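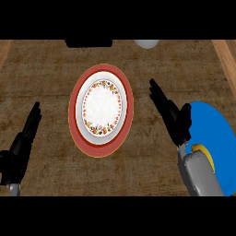
Vos lectures à voix haute, vous les choisissez comment ?

brindille38
Bonsoir à tous ! Je lis un chapitre chaque soir à mon compagnon pendant qu'il cuisine (on a commencé en octobre, on ne s'en lasse pas) et je cherche la suite. On vient de finir Les Gens de Tralari de Milagros Navarro, 138 pages, avalé en 4 soirs. Des idées ? Plutôt court, avec des dialogues.

papivole
Essaie Moreira, le roman, pas le recueil du même nom. Les chapitres sont très brefs et ça se dit tout seul. Par contre les noms de villages, bon courage !

Odile_M
Ah non, pas d'accord pour Moreira. Lu à voix haute chez nous, tout le monde décrochait dès le deuxième chapitre – des phrases d'une page, j'étais à bout de souffle. Gresar passe bien mieux, même si la fin m'a agacée.

papivole
Les longues phrases, c'est justement ce que j'aime lire tout haut. Et la fin de Gresar, pardon, mais on la voit venir dès la gare.

brindille38
Pas de spoiler svp !! J'ai Gresar sur l'étagère depuis Noël.

tom_des_marges
Et en audio, vous faites ça aussi ? J'ai écouté Lidov en voiture, plus de neuf heures, le lecteur fait 2 voix différentes pour les sœurs et c'est superbe.

Odile_M
L'audio c'est autre chose, je m'endors. Brindille, tu nous diras pour Gresar ?

brindille38
Promis, on attaque jeudi. Et je note Moreira quand même, papivole, je m'entraînerai à respirer.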